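Bedrooms and Bedding: Second Progress Report on the Clistmont House Project
Prepared for Mairéad Moriarty, Follitz Fund

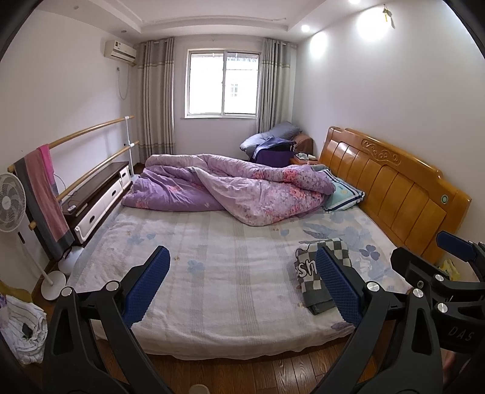
In the first report I wrote mainly about the purchases and the delivery of the furniture. In this one I report on the daily work in the bedrooms, which is now the larger part of what your grant pays for. I try to follow the order of the questions you sent to us, but I put the costs near the end, as some of them are easier to understand after the other parts.

Rooms now in use

All the bedrooms on the upper floor at Clistmont are open for guests. As you know, our guests are families who stay while a relative is in treatment at the hospital, and most of them come for a short time and with little luggage. The ground floor room, for guests who cannot use the stairs, was opened last. It was delayed by the door, which had to be made wider, and then by the floor under the door, which was found to be uneven. Both works are finished and paid. The small invoice for the threshold came after the closing of the accounts for this period and will be included in the next ones.

We kept the old bed frames where they were sound. In the application I proposed to replace all of them with plain metal beds from Bindine, and you asked me if this was necessary. After we looked at the old ones again, I agree that it was not. The large bed with the polished wooden headboard and the carved ornament at the top is a good example. It is heavy and it takes much space, but the guests like it, and a new bed of the same size would cost more than the repair. One slat was replaced and the side rails were tightened. The money we saved here was moved to mattresses, as we agreed by telephone.

Bedding

The original plan was white bedding everywhere. We changed this plan during the period, and I want to explain it properly, as it is a change from the text of the application.

White bedding can be washed at a high temperature and it always matches. But we received a donation of patterned sheets and quilts in very good condition, and the families' reaction to them was clearly better. Several guests told us that the white rooms reminded them of the hospital ward. So we now use the donated bedding first and keep the white sets in reserve. The sets do not match. A typical bed can have a cream sheet with grey-blue leaves, a purple and pink quilt with coral flowers on it, and a mint-green pillow with striped borders. My colleagues in the laundry were worried that this would look careless. In my opinion it looks like a bedroom in somebody's home, and this is the impression we want.

The practical difficulty is with the quilts. The washing machine in the house takes a single quilt without problem, but the large ones come out of it badly rinsed. We tried to wash them on the long program with less detergent, and the result was better but still not good. At present the large quilts go to the laundry company Kvam, and they come back in 4 days. This is too long when a family leaves and the next one arrives on the same evening. We solved it by keeping a second large quilt for each of the large beds, stored in the cupboard on the landing. The cupboard is now completely full, and I return to this question below.

How a room is changed between guests

You asked for a short description of the procedure, so that Follitz can share it with other houses. It is a simple one.

The window is opened first, also in winter. The quilt is pushed back to the far side of the bed and left there to air while the other work is done. Personal things that are found on the bed or under it are folded and put in one place, so that they do not go into the laundry bag together with the sheets. This happened two times in the first weeks, once with a child's pajamas and once with a scarf, and both came back from the wash in a condition which I prefer not to describe in detail. We paid the owners. After this we made the rule that nothing is pulled off the bed before the clothes are taken away from it, and we had no new case.

Then come the sheet and the pillowcase. The mattress is checked at the seams and the mattress cover is changed if there is any mark. The bottom sheet on the large bed is the hardest part for one person. It has to be tucked on the far side first, and the person must walk around the bed, not lean over it. Two of our cleaners had back pain in the beginning, and we changed the order of the work after their suggestion. A large room is now always changed by two people – the small rooms are still done by one.

The last step is the floor, the bedside lamp and the wardrobe. We look into every drawer. Socks and chargers are the most common things left behind, and we keep them in labeled bags in the office until the family calls or comes back to the hospital for a control visit.

For families who stay more than one week the procedure is lighter. They make their beds themselves, or they do not make them, and this is their own choice. We come in only when they ask or when it is time for clean sheets. At the beginning I wanted a daily visit to each room, and it is written so in the application. The guests did not want it. Many of them come back from the hospital late and sleep in the morning, and a knock on the door at ten o'clock was not welcome. We now leave clean sheets outside the door, and we collect the used ones from the basket in the corridor.

Care of the wooden furniture

A smaller part of the grant, 200 in total, was for the care of the old furniture. It was spent on polish, felt pads for the legs and the work of a local carpenter for one morning. The headboards were cleaned and polished. We asked the carpenter if the small emblems and stickers that previous owners had put on some pieces should be removed. He advised us to leave them, as the surface under them can have another color and the mark would then be more visible than the sticker. We followed his advice.

One bedside table could not be saved. The back was soft from an old water leak, and it was taken to the recycling center. Its place is filled by a chair for the moment. I do not ask for extra money for this, but if you hear of a donated table of a low height, we would be grateful.

What did not go according to plan

The labels were a failure. We sewed a colored ribbon on each sheet to show the size of the bed, and the color ran in the first hot wash. Some sheets have now a pink corner. We use laundry pen instead, and the size is written on the hem.

The training was also shorter than planned. The application promised four afternoons for the new cleaners, and we held 2. The reason is that the house was full earlier than we expected and the staff could not be away from the rooms. The two remaining afternoons are planned for October. They will be about stain treatment and about safe lifting of mattresses, and the second subject is the more urgent one.

Finally, the guest book did not give us the comments we hoped for. People write a thank you in it, and this is very kind, but it does not help us to improve. We learn much more in the kitchen in the evening, when the families are cooking and talk to the staff. I have asked the evening staff to write down what they hear about the rooms, without names. The remarks until now are mostly about light: the bedrooms facing the yard are too bright in the early morning, and the curtains are thin. One mother also asked for a hook on the inside of the door, and hooks are now in all rooms.

Costs

The spending on mattresses and covers is complete. The spending on bedding is below the budget because of the donation, and the spending on external laundry is above it because of the large quilts. Together the two lines are nearly equal to the sum that was approved. I ask for your agreement to move the remaining part of the bedding line to the laundry line. The table with the figures goes to your office separately, with the receipts.

Storage is the one new cost that I expect. The cupboard on the landing can not take more, and quilts that are pressed too hard do not dry completely in the middle. We have a price for shelves in the former ironing room, with doors against dust. It is not in the present budget, and I will send a separate request for it when I have a second price to compare.

Next period

We will finish the training, hang thicker curtains in the rooms facing the yard, and decide about Kvam. Their work is good, but if they can not shorten the time for return we will ask another laundry for an offer. I would also like to invite you to visit the house again. A morning is the best time, between ten and twelve, when the windows are open and most of the families are at the hospital. Please write to me a few days before, so that I can ask the guests of at least one large room if they agree to show it.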